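Trutotari hand-held gripper pair
Demonstration kit for two-handed tasks

Sold as a pair, left and right. Marker plates and cables included.

I'm Anderson, and I look after the Trutotari here at Domombridge, so I get to write this page. Lucky me! I'll try to tell you what we've learned with it as well as what you get for your money, as the second bit only makes sense once you've heard the first.

The idea is simple enough. You hold one gripper in each hand and do the job yourself, and the recording of how you did it is what your robot learns from. There's no arm to drive about and no joystick. You just pick things up with the same sort of fingers your robot has, and the marker plates let the tracking work out where each gripper is and which way it's pointing.

What we wanted to know was whether it matters what the spare hand is doing. Most people, when you give them two grippers and a one-handed job, let the other one dangle. So Alcides Sampaio and I ran a little study on flexible things with wires on them (extension leads mostly, horrible stuff to pick up, the cord always goes where you don't want it). In one set the second gripper stayed out of the way, and in the other it had to come in and steady the object before the first one closed. Same policy, same training settings, 26 demonstrations in each set.

We gave each version 20 tries. The steadying set managed 17 clean pick-ups and the dangling set managed nine. I was properly chuffed with that! It's a small test and we only did it on our own bench, so please don't quote it as gospel, but it has changed how I record. 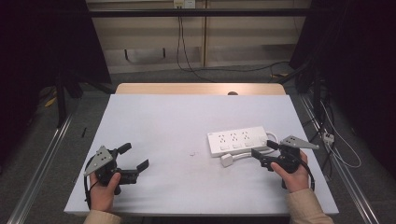
The other thing we found was about pace. Alcides is quick and I'm a dawdler, and my slower approaches gave the robot a much better idea of when to close. His were lovely to watch and a bit of a nightmare to learn from (sorry, Alcides). We now ask people to pause for a breath with the fingers open just before they grasp, and we've put that in the quick-start sheet.

Things people ask me

Does it work with our own training code? Yes, the recordings come out as plain files, and there's an export for Plusitar if your lab uses that.

Can I buy just one? You can, but after all I've said above I'd be sad about it.

How long before a new person is any use? Most get comfy within 21 practice goes. Mirror-image tasks take longer, and left-handers tend to laugh at the rest of us.

Can I have the study data? Both sets come free with every pair, failed tries included. Ask for the Yazdani bundle when you order.

The next batch is due in May. Spare fingers and plates are on the parts page.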